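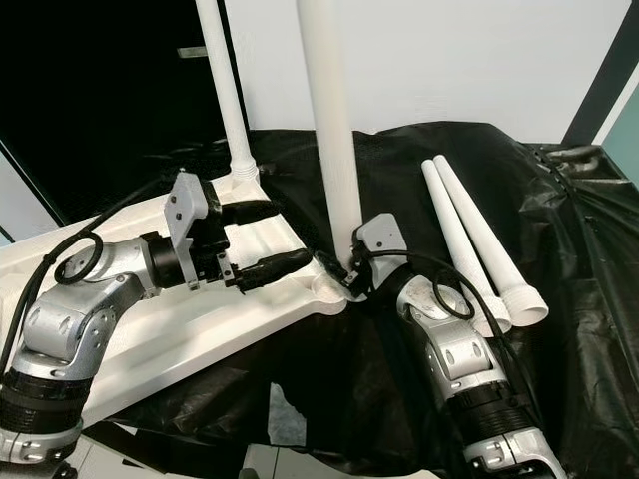
The Lerkby's white base, slim pole at the back corner, wide pole at the front.

Lerkby Utility Stand, reviewed by Catherine MacLeish
April 2, 2022

I have lived with this stand for two months now and I still get asked about it more than anything else in the apartment, including the couch I spent real money on. So fine, you get a whole post.

If you haven't come across the Lerkby, it's a freestanding utility stand. You get a big molded plastic base, poles that go up from it, and then a bag of hooks and clip-on arms that you put wherever you want. I hang my dust mop, broom and rain jackets on it, and the boots and the bucket sit down on the base. I paid 57 dollars for it at Ploltutier, before tax. They also had it in a sort of oatmeal color. I went with white, knowing full well that I am not a person who wipes things down.

We're in 800 square feet with one closet, and the closet belongs to the vacuum and the winter coats. Everything else used to lean against the wall behind the front door and fall over whenever anybody came in. I'd tried a Beyene over-the-door rack (it scraped the paint) and then a Hilov wall strip, which was lovely until I found out how our walls feel about screws. A thing that stands on the floor and asks nothing of the wall sounded perfect.

First, the base. It's much bigger than I expected from the listing! I'd pictured something like an umbrella stand, and what came out of the box was more like a tray for a good-sized dog to nap on. Please measure your corner before ordering. I didn't, and I had to move a bookcase. Once it was in place I was glad of the size, though. The rims are raised, so when the boots come in dripping the puddle stays on the base, and the shallow channels on top give the water somewhere to go. The corners are rounded too, and my toes thank whoever decided on that.

The channels do collect grit. I get it out with an old toothbrush every couple of weeks, or I say I do. If you keep anything muddy on it you'll want to take the base into the shower now and then, which means taking the poles off, which brings me to the poles.

The slim pole has a ribbed threaded collar at the bottom where it meets the base, and that is the nicest part of the whole design. The ribs give your fingers something to grab, and I can get it tight with no tools, even with hand cream on. It goes in straight and stays straight. I knocked it with a suitcase in the first week and it didn't budge.

The wide pole is a different story. It's really wide – I thought they'd packed a piece of somebody's plumbing – and it's meant to carry the heavy stuff, with the front corner as its spot. It pushes down into its place and you have to lean on it with your full weight. I could not get it seated on my own. Hiwot Gebremichael from downstairs came up and we did it together, me hugging the pole and her holding the base, laughing too hard to be much use. It went in on maybe the fourth try. It has never wobbled since, I'll give it that, but getting it back out to clean is just as bad, and if you live alone I'd think about that before you buy.

The instructions are one folded sheet of drawings. The drawings are good and clear right up until the wide pole, where there's an arrow pointing down and a smiling face. OK.

The hooks are decent. They snap around the slim pole and slide up and down when you squeeze them, so I've got the kids' jackets low and mine high. The larger clips for the wide pole are stiffer, and one of mine had a rough seam on it that I took off with a nail file. Nothing has snapped or slipped under a wet wool coat, and our wet wool coats are heavy. I would skip the little mesh pocket they sell as an extra. It sags the minute you put keys in it.

On looks: it's a bit clinical. The finish on the wide pole is a soft matte off-white and I like that one a lot, it doesn't shine and it doesn't show fingerprints the way I was afraid of. The thing as a whole still says "back room" more than "front hall." I hung a straw bag on it and that helped. My sister thinks it looks like part of a dentist's office, and she isn't totally wrong.

A few questions I've had since I put it up in my stories:

Does it tip? Not for me. With boots on the base it's planted. With the base empty and three coats all on one side I could feel it thinking about it, so spread things out.

Can you put it outside? Mine is strictly indoors, so I can't tell you how the plastic holds up in the sun. The sheet says covered porches are OK.

Does the white stay white? The poles, yes. The base has a gray scuff from a boot heel that baking soda mostly took care of.

Could you cut the poles down? I wouldn't. You'd lose the height, and the height is most of what you're paying for. Mine takes a full-length raincoat with plenty of room underneath.

Would I buy it again? Yes, with somebody lined up to help on the day. I'd take the same color, leave off the mesh pocket, and spend the difference on extra hooks, which Ploltutier sells in a little bag by the register. I'm giving it four out of five, and the missing one is entirely about that wide pole. Hiwot has ordered one for her own hallway, so I'll be going downstairs soon to hold the base.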